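3.2 Care of the gripper cell

The cell at Mangundap is used for collecting grasping demonstrations. Before each session the operator wipes the finger surfaces with a dry cloth and checks the pivots by hand.
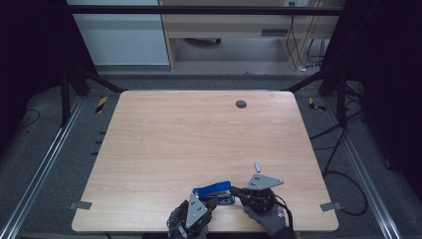
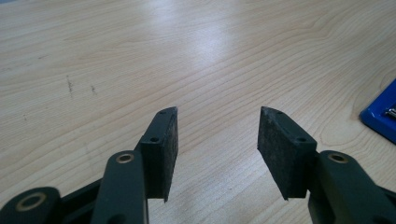
Clanow Group, Cell Maintenance Team
Figure 2. First picture: grasp of a stapler with gloved hands. Second picture: open fingers with black pads.

Pads are replaced after 200 sessions — earlier if the surface is worn. The screws of both pads are tightened again after 100 sessions.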